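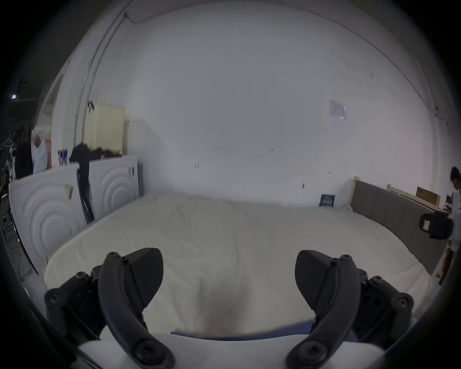
A white quilted mattress beside a gray upholstered headboard

A mattress is a large pad, usually rectangular, made for lying on. It may rest on a bed frame, a box base, or the floor.

Many mattresses have a quilted cover, in which stitching holds a thin layer of padding to the outer fabric. The surface often shows soft wrinkles. Inside is a core of foam, latex, or steel springs. Depths vary widely, and 10 and 12 inches are common sizes in American stores.

A headboard stands at the end where the sleeper's head lies. It may be plain wood, slatted, or upholstered. Vertical panels are one of several padded styles.

See also: Bed frame; Bed sheet; Box spring

Last edited October 7, 2024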